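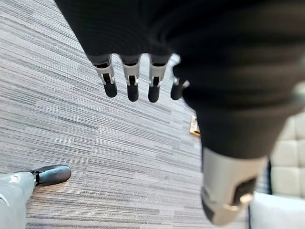
Dorothy Fairclough would begin with the salt, and she said so before I had switched on my recorder. In her opinion most people who fail with sauerkraut have simply guessed the salt, and then they blame the cabbage, the jar or the weather.

We were sitting in her kitchen in Garside, where she has been making sauerkraut, oat bread and pickled beetroot for most of her adult life. She teaches short courses in the village hall at Grarnham, and many of her pupils arrive, she told me, a little afraid of the subject.

"They think they will poison the family," she said. "I give them a scale and two cabbages, and by lunch they are asking about turnips."

Her rule is two per cent of salt by the weight of the shredded cabbage. She weighs the cabbage after taking out the core, rubs the salt in with her hands and then leaves it alone in the bowl while she washes up. When she comes back there is normally enough liquid to cover everything in the jar. If there is not, she rubs it again.

"I don't add water unless I must," she said. "An old cabbage from the back of the shop can be very dry. Then I make a brine of the same strength, and I top it up. But a fresh one gives you plenty."

I asked her about the old books, because I had noticed a row of them above the bread bin. The one she likes best is a household manuscript which belonged to a farm at Clivlow. It was begun in 1723, and she owns a typed copy. It has a page on keeping cabbage in a barrel, with a board and a stone on top.

"There is no weight given for anything," she said. "It says salt it well. Well! For whom? I suppose the woman who wrote it had seen her mother do it every autumn, so she needed only a reminder."

The stone she has kept. Hers comes from the beach, it has been boiled many times, and it sits on a folded outer leaf so that the small pieces do not float up. She has tried the glass weights that are sold now, and also a jar with a special lid made by Tuteo, which her son gave her at Christmas. The lid she likes. It lets the gas out, and she does not have to open the jar every morning in the first days.

How long should one wait? Here she became more careful. In May, when her kitchen is mild, she tastes after five days and usually leaves it longer. In winter she may wait for weeks. She does not go by the calendar very much.

"You take a clean fork and you taste," she said. "If it is still like salted cabbage, close it again. When it is sour enough for you, put it in the fridge. My husband likes it much too sour, so he has his own jar."

About mould she is strict. A thin white film she skims off, but anything furry or pink goes in the bin with the whole contents - she has no patience with people who scrape it away and carry on.

She was less willing to talk about health. Her pupils ask her about digestion, about sleep, even about their skin, and she tells them that she is a cook. She eats a spoonful or two with dinner because potatoes and sausages taste better with it. She does mention the salt to anybody who has been told to eat less of it.

Before I left she gave me a small jar with caraway, already labelled 3 October 2025 in pencil. I was to stand it on a plate, she said, and keep it out of the sun.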